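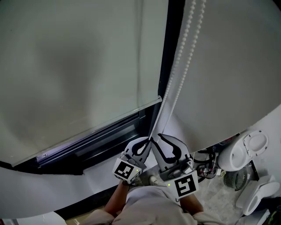 # Kevach Interview Index

An index of interviews with science fiction and fantasy writers, taken from the print run of *Kevach*, a small-press magazine published in Ilbridge. It lists who was interviewed, in which issue, on which pages, and what the conversation covered. It doesn't contain the interviews themselves.

## Files

- `interviews.csv`: the main table, one row per printed interview
- `issues.csv`: issue number, cover month, page count, editor's note on the print run
- `tags.txt`: the subject tags, one per line, with a short definition after a tab
- `changes.md`: corrections since the first release

All files are UTF-8 with Unix line endings. Fields containing commas are quoted.

## Size

`interviews.csv` has 592 rows and 16 columns. Of those rows, 587 are separate interviews. The other five are reprints, which keep their own rows with `reprint_of` pointing at the original. Filter on an empty `reprint_of` if you only want first printings.

## Main columns

| Column | Notes |
|---|---|
| `id` | Stable. Never reused, even if a row is withdrawn. |
| `issue` | Matches `issues.csv`. Double issues have a slash, e.g. `11/12`. |
| `page_start`, `page_end` | As printed. Continuations at the back of the issue go in `page_cont`. |
| `subject` | Name as printed on the contents page, pen names included. |
| `subject_std` | Standardized form of the name, for sorting and grouping. |
| `format` | `in person`, `mail`, `phone`, `panel`, or `unknown`. |
| `first_work` | The first title discussed in the interview, which may not be the writer's first book. |
| `tags` | Semicolon separated. |
| `reprint_of` | Blank for first printings. |

The remaining columns are for cataloging and are explained in the comments at the top of `changes.md`.

## Tags

There are 12 tags. The most used is `craft`, which covers drafting, revision, outlining and work habits. `early-work` is for talk about juvenilia, fan writing and unsold novels. `translation` applies when either the writer or the translator discusses the process, but a passing mention of a foreign edition doesn't count.

Tags were assigned from the full text of each interview. One reader did the first half of the run and another did the rest, and the second reader used `influences` more freely. Keep that in mind before you chart tags over time.

## How the index was made

The starting point was a card file at the Rahman Reading Room, which covers the magazine up to its change of format. Those cards were typed up and checked against the issues. Later issues were indexed directly from paper copies in the Moresitz collection.

Page numbers were checked twice. Names on the contents page and names at the head of the interview sometimes differ, and where they do we followed the contents page and noted the other spelling in `subject_alt`.

## Known problems

- The letters column sometimes ran short question-and-answer pieces. They're in if the contents page lists them as interviews and out if it doesn't.
- `format` is `unknown` for much of the early run. The magazine rarely said how an interview was done.
- Panels have one row each, with all the writers in `subject`. A search for an exact name will miss them, so use a substring match.
- One issue has two different pages numbered 31. Both are entered as printed.
- Book reviews, obituaries and convention reports are not indexed.

## Use

The index is released under CC BY 4.0. Cite it as "Kevach Interview Index" with the release number from `changes.md`. Rights in the interviews stay with the writers and the magazine, and we can't send copies.

## Corrections

Open an issue with the row `id`, the current value and the corrected value. Please include a page reference. Corrections are merged in batches, and the next batch is planned for August.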